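Gosling House Refurbishment – Progress Report to the Dultis Fund
Reporting period: March to Sun 7 May
Prepared by: Elikem Kpodo
Work package 5: Bathrooms and laundry

Tiling is complete in the ground floor bathroom. The floor is finished in grey marble-look tile, laid over a leveling compound that was left to cure for seven days before the adhesive went down. Two tiles near the door were replaced after a hollow sound was noted during tapping. Grouting followed, and the sealant joint at the wall was tooled on the same visit.

The freestanding tub, white inside with a dark green outer side, has been delivered and set in place. Its position was moved slightly from the drawing issued in March so that the floor can be reached with a mop on all sides. Jianhua Yan approved the change by email and the Brodix drawing set has been updated.
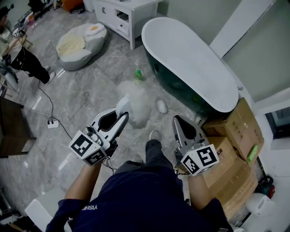

Clearing and cleaning of the floor is being handled as a separate item, as agreed at the last review. Small items are to be picked up from the tiles before any washing starts, and bottles go to the shelf in the hall closet until the bathroom cabinet is fitted. Abrasive powders are excluded on both the tile and the tub. The cleaning schedule allows five hours per room.

Open items:

Bathroom cabinet – on order from Fandau, delivery date not confirmed.
Tub overflow – cover plate to be exchanged for the correct finish.
Door threshold – height to be checked against the hall flooring.
Laundry room – painting not started, pending the electrical inspection.

Spending on this work package stands at almost 100 percent of the materials line. The labor line is within budget. The cost of the replacement tiles was charged to contingency – no further draw is expected for the bathroom. A revised cost sheet will be sent to Jianhua Yan with the next claim.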